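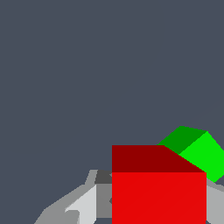 ## Can a robot put away the dishes yet?

28/07/2023

Many readers wrote to us with this question after the spring issue, and I will try to answer it fairly. The short answer is no, or not in a normal kitchen.

Much of the practice still happens in simulation, with very simple objects. A red cube between the parts of a gripper, a green cube a little behind it: this is the level at which a lot of the learning starts. The cubes have flat sides and clear colors, and the background is plain gray. A cupboard at home is a different matter. Cups have handles, plates are thin, and somebody always leaves a spoon inside a bowl.

Thomas Pagano, who follows this subject for our group in Stavinia, visited the Plisex workshop and watched a real arm sort plastic parts into trays. In one shift it handled 412 parts, and 202 of them needed a person to help. He was told that a worker at the same table does about 1000. The arm was best with square parts. With soft bags it had great difficulty, and the workshop has taken them out of the test for now.

The company Bramelov says it will show a machine for folding towels in October. We have asked for permission to attend, and we are waiting for the reply. If you have a chore that you would like to see tested, please write to Thomas before the end of August.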